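Timmermans approves budget for two-arm sorting cells

The management board of Timmermans has approved the purchase of additional two-arm work cells for its cable recovery department in Dondadton. The decision, announced on 4 September 2018, follows a review of equipment needs led by Kobe Verbruggen, head of technical planning.

The department handles mixed lots of wire and cable taken from returned equipment. Loose wire is the most time-consuming part of each lot, and the planning team based its request on that work.
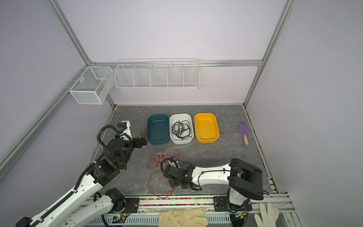

Two robot arms at work in a sorting cell, with bins placed along the back.

Under the approved plan, 10 cells will be ordered from Fetetti, with the first deliveries expected in October. The order includes grippers, mounting rails and a supply of 298 spare parts to be held on site. Installation will be supervised by Bohumila Kadlec, who will also be responsible for acceptance testing.
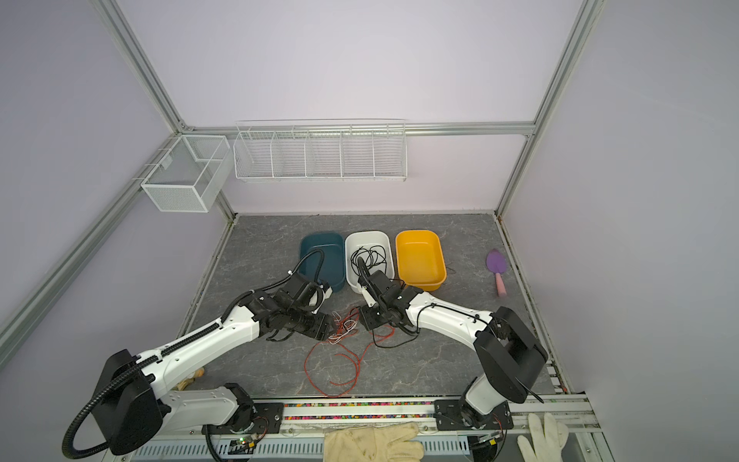 Budget planning for the cells covers more than the arms themselves. Bins, racks and other fittings are listed as a separate item, as they are replaced on a shorter schedule. Each cell will keep the present layout of three bins side by side – teal, white and yellow – with a divided wire rack on the back wall. Cable conduit of the kind that loops along the arms has been entered under maintenance, with a yearly inspection.

Training will be offered to 30 employees before the new cells enter service. Sem Jansen of the purchasing office said that quotations for a service contract are still being compared and that a supplier will be named once the review is complete. The Bostton site is not included in this round of purchases.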